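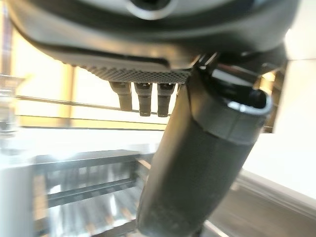
Window side of the kitchen

Home | Kitchen | Ask | Log in
Print this page | E-mail this page

Black rack in the sink, plates by hand or dishwasher?
My sink rack is a Skivdale and I love it, but it eats the whole basin!
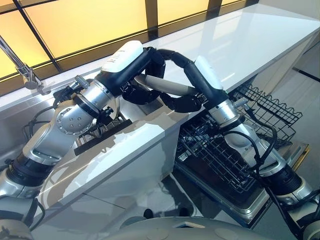 So do I rinse first or load straight in? - Kavitha Shenoy

Answer 1
Scrape, load, done.

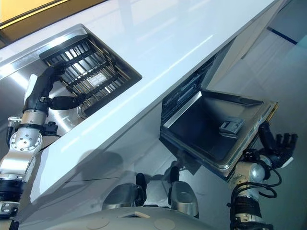
Answer 2
I tip each plate over the sink, then load (upper rack is for cups at my place). - Vasanthi Kandasamy

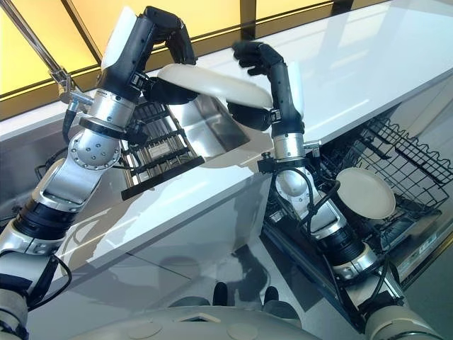 White plate, tilted

Related
Cloudy glasses
Faucet drips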